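Numgate buying 15 percent of Follville: what happens to the odds feed?
Forum: Operators and Suppliers

paylinepete
Numgate confirmed on March 14, 2023 that it is taking 15 percent of Follville. The release covers the share purchase and one board seat. It does not mention the odds feed, and the feed is the part that matters to anyone here running a small book. We take Follville pricing for lower-league soccer and darts. Our contract renews in October. Has anyone had a notice from their account manager?

vigorish_47
No notice here. A 15 percent holder with one seat does not set commercial terms. I would expect the same rate card at renewal.

Iestyn Probert
I disagree. Numgate runs its own sportsbook and competes with half of Follville's clients. One board seat is enough to see client volumes unless the shareholder agreement blocks it. Ask for that in writing before renewal. Our compliance lead put the question to them and got a two-line answer that did not address it.

vigorish_47
Client-level volumes do not go to the board in any supplier I have worked with. They get totals by region.

paylinepete
Totals by region are not much cover if you are one of two licensed books in the region. We are. Separate point: the feed box in our back office still has the old firmware, and I would like to know whether Follville intends to keep supporting on-site hardware at all.

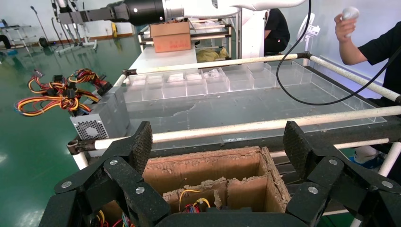
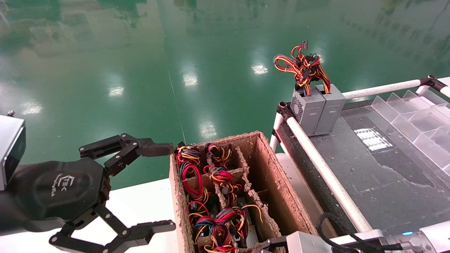
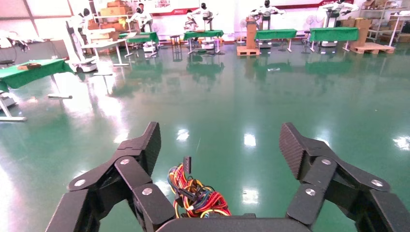 tote_board
On hardware, our rep said on-site boxes are supported to the end of the current contract term and then everyone moves to the hosted feed. We tested hosted against the box during in-play tennis. Median delay was 610 milliseconds on hosted. The box was faster on 4 of the markets we tracked and level on the rest. For pre-match there is no case for keeping it.

Iestyn Probert
610 is too slow for in-play tennis. You will be picked off on every break point unless you lengthen the bet delay, and then customers complain about rejected bets.

tote_board
We lengthened it. Rejections went up, margin held. I would take that trade again.

vigorish_47
Same result here on basketball.

paylinepete
Useful, thanks. I have asked Follville for three items: the data-access clause in the Numgate agreement, the end date for box support, and whether the minimum fee changes. If the first comes back blank I will get a quote from Floltville for comparison. Their darts coverage is thin but the soccer is fine.

Iestyn Probert
Check Floltville's settlement times before you sign anything. Voids were taking them until the next morning when we used them.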